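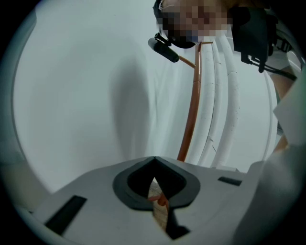

The Carau H2 is a hand-held gripper tool with a wide-angle wrist camera, sold by Trarham for recording grasping work by hand and for comparing finger sets, lenses and cable layouts before a tool is fixed to an arm. The camera looks across the light gray body, so the body stays in view at the bottom of the image together with the V-shaped opening and the two black pads, one on each side of it. Tilted upward, the same lens takes in the operator's headset, the orange-brown cable and the white hoses beside it, with a black border all the way around the picture. Buyers who plan to crop or flatten the image should read the section on the camera first.

Overview

The H2 replaces the H1, which used a flat lens and a separate camera post. The post has been removed. Camera, body and trigger handle are now one assembly, and the handle can be taken off so that the same body bolts to an arm flange. Grip geometry does not change between the two setups.

The tool is supplied with 2 finger sets. Both were tested at the Druvcombe workshop in January against the older H1 and against a parallel gripper made by Wanigasekara. Results are given under Comparison.

Camera

Fixed-focus fisheye, mounted behind the fingers and angled toward the grip point. The image circle is smaller than the sensor, which leaves the corners and edges black. This is deliberate: the full circle is kept and no part of the view is lost to cropping in the camera itself.

Straight objects bend toward the border. A wall or table edge near the rim will curve strongly. Flattening can be done afterward with the calibration file on the supply card. Each tool has its own file. Files are not interchangeable between units, even from the same batch, and using the wrong one gives an error that grows toward the rim and is hard to spot at the center.

The two black pads on the body are left uncovered so that their position can be checked in every recording. If a pad appears to have moved between sessions, the lens seat has shifted and the unit should be calibrated again.

Objects very close to the lens will be out of focus. Minimum working distance is printed on the calibration sheet.

Fingers

Set A, rigid. Flat contact faces, intended for blocks, boxes and wooden parts.

Set B, compliant. Ribbed, closes around curved parts. Slower to release than Set A.

Changing sets takes two screws per finger and a 2.5 mm key. Check the zero position after every change. The controller will not do this on its own.

Controller

The H2 runs from the Carau C-series controller or from any controller that accepts the same serial commands. Trigger position, finger width and image time are logged together. If the controller clock and the camera clock drift apart by more than one image, the recording is flagged but not stopped.

Known limit: with firmware older than 5, the finger width reading lags during fast closing. Firmware 5 corrects this. Units shipped before the change can be updated over the cable.

Comparison

Tests were run by Nazma Amarasinghe (tool side) and Amr Farouk (logging and controller). The same 18 objects were used for each gripper, picked from the same tray and placed in the same bin. The full run came to 3,017 grasps. A grasp was counted as good if the object reached the bin without a second attempt.

H2 with Set A did better than the H1 on flat-sided objects and about the same on round ones. H2 with Set B was the most reliable on round objects and the least reliable on thin ones, where the ribs tend to push the part away from the tray before closing on it.

The Wanigasekara gripper closed faster than either H2 set. It also has a narrower camera view, and in many recordings the object left the image before it reached the bin. For a fixed cell with an overhead camera this may not matter. For hand-held recording, where the wrist image is the only one, it does.

One point from the notes is worth repeating. Amarasinghe found that operators tilt the tool upward between grasps without noticing, and those parts of the recording hold no useful grasp data. The logging software can mark them by tool angle. The setting is off by default — Farouk recommends turning it on.

Recordings from hand-held use may include people, especially when the tool is tilted. Faces can be blurred in the export step. The original files are kept unless the user deletes them.

Mounting and cables

Handle and flange adapter are both included. When the tool is used near fixed hoses or cables, set the working area before recording and move the tool through its full range once by hand. The tool has no contact sensing on the outside of the body.

Do not hang the tool by its own cable. The strain relief is rated for the weight of the cable only.

In the box

H2 body with camera
Trigger handle
Flange adapter
Finger Set A and Set B
Calibration sheet and supply card
Serial cable
2.5 mm key

The controller is sold separately.

Service

Lens cleaning: dry cloth only. Alcohol damages the coating.

Finger faces are wear parts and can be ordered singly. Lens seats are replaced at Druvcombe, and the unit comes back with a new calibration file. Delete the old file from the recording computer before the tool is used again, or the software will load whichever of the two it finds first.

Loan units for side-by-side trials can be requested from Trarham sales. State which finger set is needed and whether the tool will be held by hand or mounted on an arm.

Page updated Jul 4, 2026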